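Keeping Judo Kit Alive: Tips From a Utility Room
Posted by Dagmar Kopecký in Home & Laundry
Share

With two children and one husband on the mat, our house goes through a lot of heavy cotton. A judo jacket is closer to a rug than a shirt. It holds water like a rug, it takes as long to dry as a rug, and by November it can smell like a rug in a house with elderly dogs. What follows is what I've learned in the utility room, mostly by doing the other thing first.

Get it out of the bag

Before dinner, before showers, before anybody explains how the match was lost. A jacket left zipped in a bag overnight is a science project. Hang it over a door or the back of a chair if you can't wash it straight away. My son Vilgot believes that opening the zipper halfway counts as airing. It doesn't.

Washing

Wash cold or lukewarm. The label on ours says 85 degrees, and a jacket that fits at breakfast can fit a younger sibling by lunch if you go hot. If the jacket is new and too big, one warm wash will take the sleeves up a little, but measure between washes and stop early, as there's no wash that takes them back down.

Skip the fabric softener. It coats the cotton and traps the smell you were trying to get rid of, so you end up with sweat and lavender. Half a cup of plain white vinegar in the softener drawer does a better job, and the vinegar smell is gone once the jacket is dry.

Never use chlorine bleach. It weakens the cotton and yellows the stitching, and vinegar and bleach must not go in the same load under any circumstances, as together they give off a gas you don't want in your house. For a gray collar, rub in a paste of baking soda and water, leave it for an hour and brush it off with an old toothbrush.
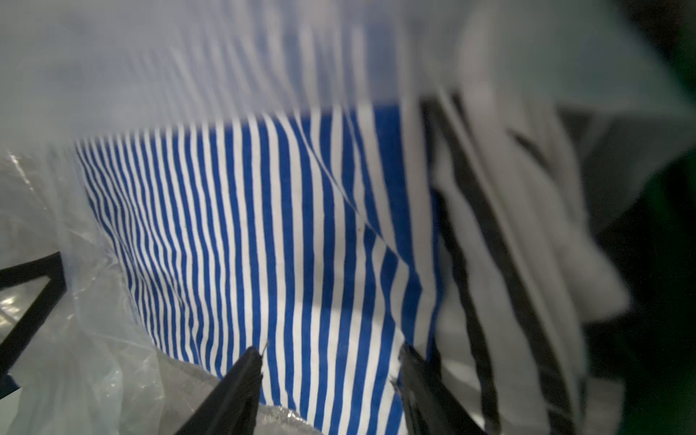 Blood

Cold water, at once. Hot water sets it. Dab, rinse, dab again, and save the hydrogen peroxide for white cotton only. I once tried it on a blue jacket and produced a pale spot the shape of Portugal, and it has been to every tournament since.

Belts

There's a school of thought that washing a belt rinses out the knowledge. Aslak Løken, who coaches our youngest, holds this view with some feeling. I wash them anyway, by hand, in cold water, in a separate bowl, and our green belt seems to know as much as it did before. Colored belts bleed for the first few washes, so keep them well away from anything white unless you'd like a team in pink.

Drying

Shake it hard, pull the lapels straight and hang it on a thick wooden hanger or over two lines, so the weight is shared. Turn it once. A fan pointed at the armpits cuts hours off – ours is a small Zavex that sounds like a moped, so it runs while we're out. The tumble dryer is fine for the last damp bit on low, and a disaster for anything more ambitious.

Mending

Knees and lapels go first. Patch the knees from the inside with a piece cut from a pair of outgrown pants, using a denim needle and heavy polyester thread. Ordinary needles snap, and you will find the other half with your foot. Sew two rows of stitching and don't worry about how they look. They'll mostly be seen upside down.

Storing

Bone dry, folded loosely, in a cotton pillowcase. Leave the lid off the bin for the first day. And write the name inside the collar with a laundry pen, in capitals, before the first training camp, when every jacket in the building goes into one pile.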